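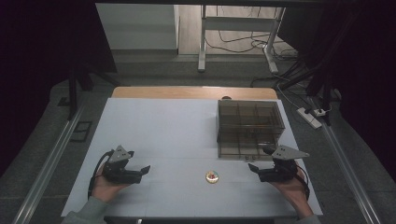 Both grippers out, one little round thing to chase between them, and the sorting box behind.

Worn pads, fresh pads, and what the robot makes of them

Sat 19 March
Posted by Justinas Uibo

I've been promising a proper write-up of the pad experiment since October, and my sister has started asking whether the blog is dead, so I've made a pot of tea and I'm going to get through it today even if it rambles. It will ramble.

Some of you will remember the rough outline. We teach our robot by doing the job ourselves, holding a pair of grippers much like the ones it will be using, and recording what the grippers see as we go. Then a policy gets trained on the recordings and we let the real arms have a try. The project is called Sillar, and for most of last year it was me and Geert Van Damme at a white-topped table, picking up small fiddly things and dropping them into a box full of little compartments. It's peaceful work, a bit like shelling peas. You find your own rhythm and you do get quite fond of the box.

The trouble with small flat objects is that you can't grab them the way you'd grab a mug. You have to come down low, get the tips either side, and squeeze just as you lift. If you're a touch high, you close on nothing, and if you're a touch low you scrape the pads along the table. We scrape a lot. I scrape more than Geert does, and he's too polite to bring it up more than once a day.

How we got onto the pads

Scraping is hard on foam. The pads start out with nice crisp edges and after enough sessions they go crumbly at the corners, and then the top layer starts to lift. For ages we treated this as housekeeping. When a pad looked too sad we peeled it off and stuck on a new one, and carried on recording.

Then we had a bad fortnight. A policy that had been going along beautifully started fumbling, closing early or hovering over the object like it had forgotten what it came for. I checked the calibration (fine) and the lighting (fine) and spent a whole afternoon convinced it was a timing bug in Justbridge, our little program for lining up the recordings from the two hands. It wasn't, and I owe Justbridge an apology, having written it myself.

It was Geert who put an old recording and a new one side by side and said, well, the fingers look different. And they did! The camera on each gripper looks straight past its own fingers, so the pads are in view the whole time, big and dark against a pale background. They're nearly the only thing in there that never leaves. I'd looked at thousands of those views and had long ago stopped seeing the pads at all, the way you stop seeing your own nose. The policy doesn't know it's meant to ignore them.

So the question became whether the state of the pads matters enough to plan for, and if so whether we ought to be replacing them more often or less often. I liked that second part. It felt a bit cheeky.

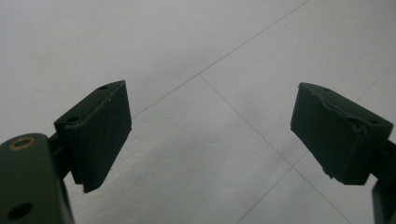 Setting it up

You can see the sort of wear I mean on the right-hand pad, where the strip along the top has torn and gone wavy. The left one has a chipped lower tip, but its top edge is still fairly clean. Mismatched pairs are common for us, because one side always seems to cop more than the other.

We recorded 3 sets of demonstrations, with 200 in each. The first was done entirely on fresh pads, swapped out at the first sign of fraying. The second was done on our tattiest pads, which I'd been keeping in a biscuit tin for no good reason and was very pleased to find a use for. The third was a mixture, with old and new pads changed over at the start of each session by drawing slips of paper from a mug. Same table, same box, same two people taking turns. Geert insisted on the taking turns, so that my scraping would be spread evenly.

Each set trained its own policy, with all the settings left alone. Then we fitted worn pads to the robot and gave every policy 23 attempts at picking up an object and getting it into the right compartment.

What came out

The policy raised on fresh pads managed 9 of its 23. Watching it was a little painful. It would come down nicely, get the tips where they needed to be, and then dither. The tatty-pad policy did a good deal better, as you'd hope, but when we put fresh pads back on the robot out of curiosity it started dithering too, in much the same way.

The mixed policy missed three on the worn pads and looked comfortable on the fresh ones as well, though we ran out of day before finishing the fresh-pad attempts, so I won't quote you a number for those. I'd been expecting it to land somewhere in the middle, on the theory that it had seen less of everything. Geert had bet on it from the start and has been quite gracious.

Now, the worries. Old foam doesn't only look different, it grips differently, and we haven't pulled those two things apart. The tatty-pad policy stumbling on fresh pads makes me lean towards looks being the larger share, but that's a lean and I wouldn't put it any stronger. The obvious next step is to blank out the fingers in the recordings, train again and compare. I've made a start on the masking and it's slow going – the edges of a frayed pad are exactly as annoying to trace as you'd imagine.

It's also one task on one table. Somebody picking up tea towels might find none of this matters a jot.

What we do now

We've stopped swapping pads when they look sad. Old ones stay in rotation until they really can't hold anything, and we write down which pair is on which gripper at the start of each session, which we should have been doing all along. The mug with the slips of paper has stayed on the shelf and is now official equipment.

If you record with hand-held grippers and you've kept notes on your own pads, I'd love to hear from you, even if the notes are scrappy. Mine certainly are. I'll write again once the masked version has trained, and I'll try not to leave it as long this time.

Last updated: the same evening, to fix a muddled sentence about the fresh-pad attempts (thanks, Geert)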